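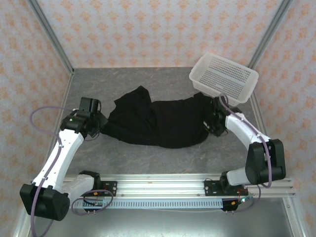

A dark garment left in a heap overnight will need the iron, one contributor to the Kultside household forum maintains, and the same garment spread out and smoothed straight away usually will not. The point is disputed in the same discussion, but it describes the purpose of spreading out fairly well.

Spreading out (also laying out or flattening) is the stage of household laundry between drying and folding. A crumpled piece of clothing is opened on a flat surface, turned the right way round and smoothed by hand until its outline can be seen. The term is used mainly of T-shirts, vests, jumpers and other soft garments with no stiff parts. Shirts with collars and buttons are treated separately, as are trousers with creases.

Purpose

A knitted garment taken from a line, a dryer or a basket has no fixed shape. Sleeves may be inside the body, the hem may be rolled and the front may be twisted against the back. Folding in that state fixes the twist in place and gives a pile of uneven height. Spreading out removes the larger wrinkles, brings the side seams to the edges and allows the garment to be checked for marks, loose threads and damp patches.

It does not replace ironing. Sharp creases pressed into cotton while it dried under weight will remain after smoothing by hand.

Surface

Any clean, level surface larger than the garment can be used. Tables, beds, worktops and floors are all common. A bed is convenient in height but gives way under the hand, so that smoothing on one side tends to raise a ridge on the other. A hard surface is more exact. Very slippery surfaces let the garment travel when it is pulled, while rough ones catch the fabric and may leave fluff on it.

Colour has some bearing on the work. Dark clothing is easiest to set out on a light or mid-toned surface, where the edge of the fabric stands out. Black on black is slow, and sleeves are often missed. Patterned surfaces with strong lines can be mistaken for folds in thin white fabric. A plain grey suits most loads.

Finding the edge

The main difficulty is the first hold. A heap of soft fabric shows folds which look much like edges, and a fold picked up by mistake only moves the heap. The usual methods are as follows.

By the hem. The lower hem of a T-shirt is a long double-stitched band, thicker than the rest and recognisable by touch. Once found, it is followed with the fingers to a side seam. The two side seams are held apart and the garment is shaken or lowered on to the surface.

By the shoulders. The neckband is found first and the shoulder seams are followed outwards from it. The garment is lifted at both shoulders, so that the body hangs down and opens under its own weight. Most written guides prefer this method for heavy cotton.

By pulling. The heap is held at opposite ends and drawn out along the surface. It is quick, but the points held are seldom matching ones, and the garment often ends up diagonal, with cloth still bunched in the middle. A second hold at better points is then needed. Repeated pulling at a neckband will stretch it.

Black garments add a difficulty of their own. Seams sewn in black thread are nearly invisible under poor light, and the shadow inside a fold is the same colour as the fabric. Many people rely on touch, or place a lamp low and to one side so that the raised parts catch the light.

Smoothing

Once open, the garment is smoothed from the centre outwards with the flat of the hand. The order given in the Fenda home leaflet is body, sleeves, hem, neck. Other sources put the hem before the sleeves – the difference is slight on a short-sleeved garment. The back layer is often forgotten. It can be straightened by lifting the garment a little at the hem and letting it fall, which also lets out trapped air.

Knitted cotton should be smoothed along its length. Pressure across the width lengthens the hem, which then stands in a wave and will not fold flat.

Baskets and feeding

Garments are generally brought to the surface in a basket. The common type is a rectangular plastic basket with rounded corners, a raised rim and slotted sides, the slots serving to let air through and to save weight. 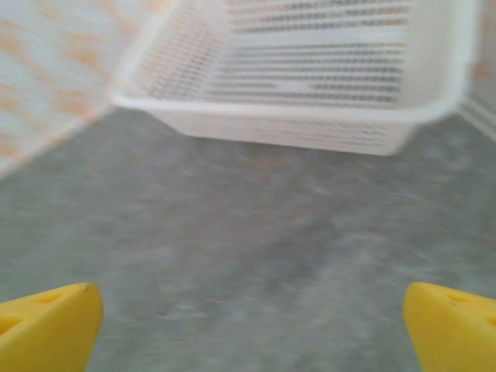
Slots in the bottom are useful where the contents are not fully dry, although a basket of this kind will also let small amounts of grit and dust up from the floor. It is normally wiped out between loads. Solid-bottomed baskets are cleaner but hold moisture, and are better kept for dry items.

The position of the basket matters more than its size. Placed beside the work, it can be reached without turning. Placed behind, it slows each garment by a step and encourages taking several at once, which leads to tangling. Garments should be taken singly from the top. Drawing one out from underneath twists its neighbours and may turn a sleeve inside out.

An empty basket is often reused for the folded pile. Slotted sides can print a faint pattern on soft fabric when the pile is heavy, and a tea towel laid in the bottom prevents it. The Brotari household guide advises a limit of 8 folded T-shirts to a pile, and 12 for thin vests.

After spreading

The spread garment may be folded at once, put on a hanger or left flat. The simplest fold brings each side to the centre, with the sleeves turned back, and then halves the length. The Bianchini fold divides the length in 3 instead of 2, giving a shorter packet which stands upright in a drawer. Both depend on straight side seams, and a garment spread on the slant will produce a packet with one projecting corner whichever is used.

Leaving garments flat and stacking them unfolded is practised where they are to be ironed the same day. They are laid with hems together and dark colours at the bottom.

Common faults

Twisted body: the front and back have been held at different side seams. The garment is picked up again by the shoulders.

Hidden sleeve: one sleeve remains inside the body or beneath it. It shows as a ridge near the armhole.

Rolled hem: frequent in light knitted fabric dried at high heat. Rolling returns after smoothing unless the hem is held down for a short time, for which the weight of the next garment is enough.

Central mound: cloth remains gathered in the middle while the ends are taut. The ends are released, the middle is opened first, and the ends are drawn out afterwards.

See also: Airing; Drying rack; Folding board; Ironing; Sorting of laundry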